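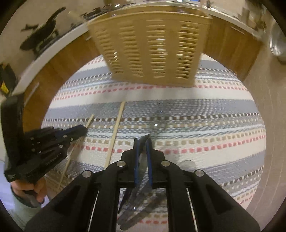

用夹爪干活的第四个月

首页 文章 随笔 关于 留言

博客 > 工作 > 自动化

去年October，也就是十月，公司开始上自动化。我在Widcombe做家居整理，平时上门，或者在样板间里收拾。以前两只手直接拿东西，现在每天有一段时间要握着手持夹爪来做，同样的活，录下来给机器学。

地毯上的东西最费时间。细木棍贴着地，夹爪要放得很低，角度偏一点就推着它跑。透明的塑料件相反，夹住容易，看清难，尤其是薄的塑料膜，反光和地面混在一起。蓝边的那种好一些，边缘看得见，我一般对着边去夹。

刚开始三个小时下来手腕发酸。Marit Lindholm把排班改了，每人连续做不超过四十分钟，换回徒手的活再接着来。这个改动比设备本身更有用。

变化最大的是怎么算工作量。原来按房间算，收拾完就走。现在按段数算，组里一个月要交3,000段，我自己上个月交了将近600段。夹掉了的也要留着，不许剪。有同事不习惯，Subira Mugo做了十几年整理，手很快，换成夹爪以后反而要放慢，她说像重新学拿筷子。她现在只做半天，另外半天带新人。

工资没有降，夹爪时段每小时有一点补贴。岗位也还没少，但是原定要招的人没有招。Bradley Lockwood在例会上问过，机器学会以后我们做什么，答复是转去做检查和上门沟通。具体几个人转，没有说。我把这句话记在本子上了，年底再看。

我自己的感觉是，做久了会注意到以前不注意的事。比如捡一根棍子，手指其实先在地毯上压一下再捏。夹爪没有这个动作，只能先对准再合。Junaid Rana让我们把这类小地方写成条目，每周交一次，写了的算工时。

下周换到Drullden那边的样板间，听说铺的是瓷砖，没有地毯。

相关文章
徒手和夹爪，一周的时间对比
手腕护具试了三种
排班表改了以后
Wudeck收纳筐用了半年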